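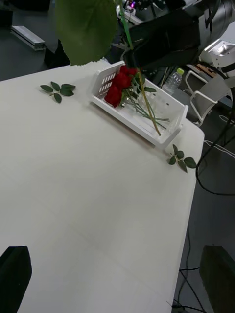
To: staff-list
Subject: Re: Sorting tables at Hagedorn, staffing and duties

Colleagues,

Thank you to everyone who replied to the notice on automated sorting of artificial stems. Several messages raised the same point, so the office is answering on the list. The message that puts it most fully is quoted here.

> I have worked the sorting tables since 2014. The notice
> says the arms will take over "repetitive placement." That
> is most of what my shift is. Are the 16 of us on stems
> being moved, and who decides? Also, who picks up the
> leaves that come off? The arm at our table is set up
> for whole stems.

The 16 positions on stems remain in place through December. No one will be moved to the Gaton building without a meeting beforehand and written notice of 23 days. Supervisors may propose a move; the decision rests with the personnel office, and it can be appealed.

The work itself will change. Roses and hydrangeas go to separate trays, as they do now, and the arm is intended to handle that placement. 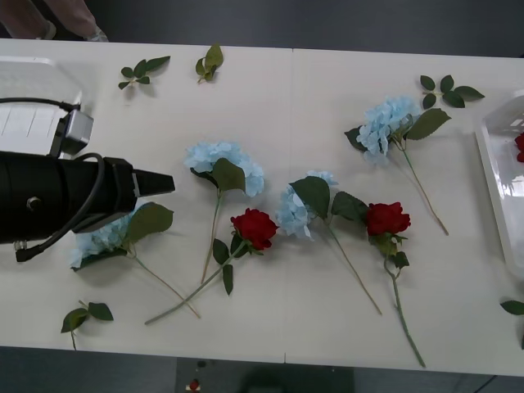
Loose sprigs remain hand work. They are to be gathered when the arm is stopped and checked against the Meron parts sheet before they are reattached or discarded. We accept that the notice left this out, and the time spent on it will be counted as regular duty.

Pay grades are unchanged. Staff who complete the Tiltari operator course, which takes 40 hours on paid time, will move up one grade on completion. Places will be offered by length of service – please tell your supervisor if your hours make the course difficult to attend.

Until revised duty sheets are issued, the following applies at each table:

1. One person is assigned to the arm for the full shift and has authority to stop it.

2. Stems are laid flat on the table before the arm is started.
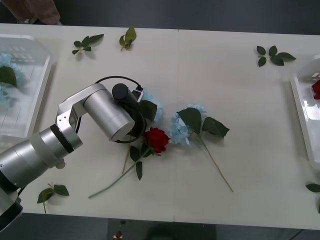
3. Hands stay clear of the table while the arm is moving.

4. Misplaced stems are entered in the table log. Log entries will not be used in individual reviews.

Further questions may be sent to this list or directly to the office.

Personnel Office
Hagedorn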